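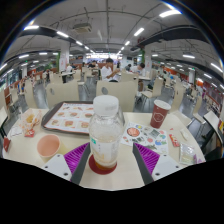 The Clearing Number

The gripper at Akton had two fingers and a handle, and in December it was my job to carry it through lunch.

I worked for the Standance group. We wanted to know how many demonstrations a machine needs before it can clear a table that other people have left behind. The old answer came from the Rutby kitchen, where the plates were clean and the cups stood in rows. The old answer was 300. I had never eaten a lunch that looked like Rutby.

So I sat in the food court and waited for people to stand up. I cleared the light things first, the cups and the bottles with a little left in the bottom. A bottle like that is easy to close on and easy to knock over. Wrappers came last. I squeezed, lifted, let go over the tray, and started again at the next table. Diners looked up once and went back to their food.

By the end of the month we had 2,667 demonstrations. I went home each evening with a sore thumb and the smell of frying oil in my coat.

The Teshome model trained over the break. When we came back I ran the test myself, at a bench upstairs, with trays I had carried up from the hall. I had expected a curve that rose slowly and kept rising. It went up fast, bent at 641, and after that it was nearly flat. I ran it again with the demonstrations shuffled. It bent in the same place.

That meant around 2,000 of my lunches had taught it almost nothing.

I looked through the ones past the bend, a few each night. They were good. My hand was steadier in them. I had learned to come in low on a cup and to pinch a wrapper at its highest fold, and I did it the same way every time. The early ones were bad to watch. I missed, backed off, came in from the other side, tipped a bottle and caught it.

I took out the steady ones and trained on the first 641 alone. On the bench it cleared as well as the full set, and it did better with the bottles. When one leaned, the arm stopped, opened, and went round to the other side – my own move from the first week, a little too wide at the elbow.

I wrote up the result in 2 pages and sent it off at four in the afternoon. Then I went down to the hall and bought some soup. When I had finished I picked up the cup with my left hand, which had never held the gripper, and carried it to the bin.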